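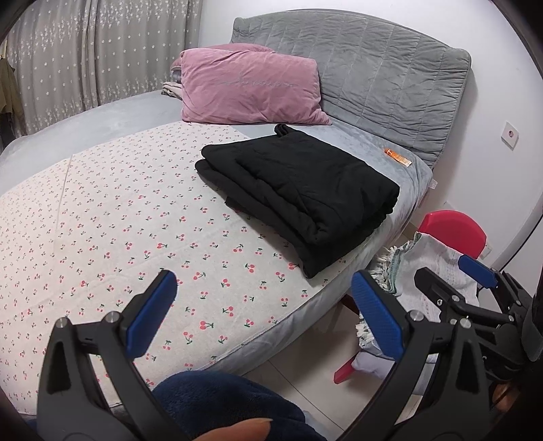 # Altow mattress cover, light gray

The Altow is a fitted cover for a bed mattress. It has a soft, plush surface and elastic all around the lower edge, so it wraps over the rounded side of the mattress and stays there when you turn in the night. You can sleep on it directly, but most of our customers put a sheet on top, and we recommend the same. The cover then stays clean for longer and needs washing less often.

Light gray is our oldest color and still the one we sew the most. It goes well with a gray headboard, and it is calm enough to stand next to a printed sheet. Cream with small red cherries is one of the prints people like to put with it.

## What you receive

- one mattress cover, light gray
- one spare piece of elastic
- a care card in English and French

The cover is packed in a cotton bag, which you can keep for storing it. Pillows, sheets, headboard and curtains are not part of this product. For sheets, please see the Mummont page.

## Sizes

We make the Altow in single, double and wide double. Before you order, measure the mattress and not the bed frame, because many frames are a little larger inside. Measure also the height at the side. The cover fits mattresses up to 12 inches high. If yours is higher, write to us and Bernice Laryea will tell you if the deep version is possible for your size. The deep version is sewn to order and cannot be returned, except when there is a fault.

## Putting it on

Start with the two corners at the head of the bed. With an upholstered headboard there is often little space between it and the mattress, so pull the bed forward a hand's width first. Hook both corners, smooth the cover with the flat hand toward the foot, and then hook the other two. It is easier with two persons on the wide double, but one can do it.

The plush has a direction, like velvet. If you brush it one way it looks lighter, and the other way darker. This is normal and does not mean that the color is uneven.

A flat sheet can be tucked in on all sides, or laid loosely when you only want to protect the bed while you fold clothes or pack. The plush holds cotton sheets quite well. Satin sheets slide more.

## Washing

Wash at warm temperature with a mild detergent, alone or with similar colors. Do not use fabric softener — it makes the plush flat, and after several washes it will not come up again. Tumble dry on low or hang it over two lines. Do not iron.

Please wash it once before the first use. A new cover loses a little lint, and on black clothes you would see it. After the first wash this becomes much less.

For small stains from hand cream, lip balm or similar, put a drop of dish soap on the place, wait ten minutes and wipe with a damp cloth from the outside to the middle. Mariama Opoku in our sewing room tested this on 50 pieces of fabric before we wrote it on the care card.

## Price and delivery

The Altow costs $78 in all three standard sizes. The deep version has a different price, which we send you together with the answer about your size. Item number for the light gray is 291. Please mention it when you write, as we also have a darker gray that looks similar on some screens.

We send orders within four working days. You can return an unused standard cover within 30 days in its cotton bag.

## Questions we receive often

**Is it waterproof?**
No. It takes up a small spill but it will go through. If you need a waterproof layer, put the Nartey pad under the cover. The two are cut to the same measures.

**Is it too warm for summer?**
It depends on the person. Dela Bonsu, who answers our mail, uses it the whole year with a thin cotton sheet. Others take it off in May and put it back when the nights become cooler.

**Can I buy only the elastic?**
Yes, we send it for the cost of postage. Changing it takes some patience, and a large safety pin helps to pull it through the seam.

**Does it come in other colors?**
At the moment light gray, dark gray and sand. Sand in wide double is out of stock and we expect it again in a few weeks.

Skusora Bedding
Orders and sizes: Bernice Laryea
Page updated November 2025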